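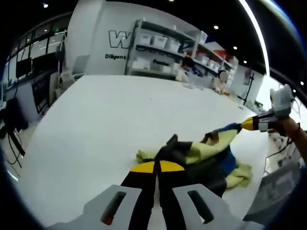 Figure 1. A mixed pile on the white table: navy or black in front, pale yellow-green across the top, blue to the right.

Household Textiles, Unit 3: Sorting and Laying Out
Notes by Sumathi Unnithan

Welcome back, everyone, and do bring your own bundle from home if you can (old shirts and tea towels are perfect, and please don't iron them first!). We'll spend this session on what to do with a heap before anybody folds a thing. Most of us tug at whatever is on top, and then a sleeve comes along with it and we're in a worse tangle than before. Find an edge first. Follow it with your fingers until you reach a corner, then lift from there, slowly, and let the rest slide away.

Dark pieces are the hard ones, as seams hardly show on navy or black, so turn toward a window if you need to.

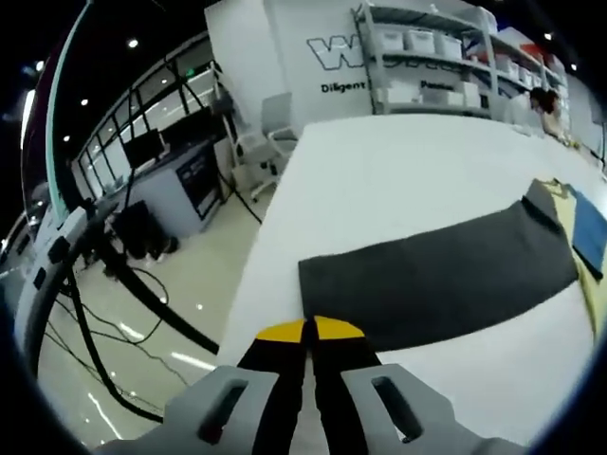
Photo: Radomir Dumitrescu

A piece laid out flat, like the dark gray one in Radomir's photo, is ready for smoothing. Work from the middle outward with the flat of your hand. The pale yellow cloth beyond it has edges partly folded, and I'd open those out before going any further.

For next time: read section 9 of the Telthorpe booklet, and practice on 2 pieces of different weights. Vija has spare copies.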